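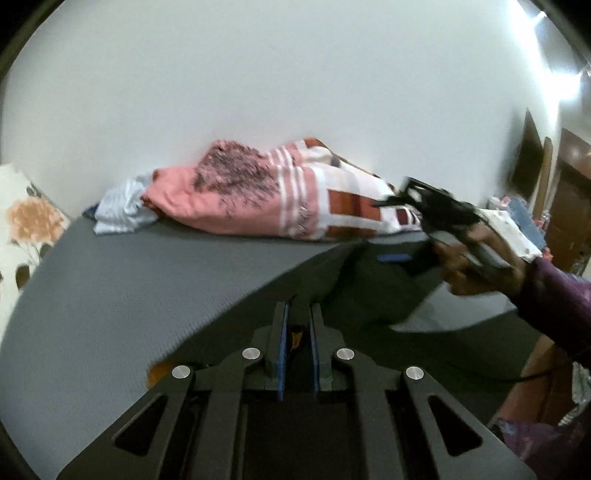

3.2 What people said about their sofas

Figure 4. A grey surface with a fine woven or ribbed texture, meeting the wall at its far side.

I went into the Erkwood interviews expecting to hear about colour. I'd read plenty on colour, I had a whole sheet of questions on colour, and hardly anyone wanted to talk about it! What they wanted to talk about was feel — whether a cover scratched the backs of your knees in summer, whether crumbs sat on top of the weave or vanished into it for good.

We sent the survey to 700 households in February and got 367 back, which pleased me no end (our Pratov pilot did far worse). I then sat down with 12 people in their own front rooms, usually over tea, and let them ramble. Grey came up a lot, mostly as the thing you pick when two of you can't agree. Ribbed and woven covers had loyal fans, and a couple of people stroked the arm of the chair the whole time we were talking.

The Soomro scale, which we used to score comfort, lumps texture in with firmness. I think that's a mistake. One woman gave her settee a 7 and then spent ages telling me how much she disliked touching it — she kept a blanket over it all year round. Her score was really about the springs.

So for the second round I split the question in two and had it reprinted by Trideo, with small fabric swatches glued to the page. The swatches fell off some of them in the post, and I come back to those missing answers in Section 3.4.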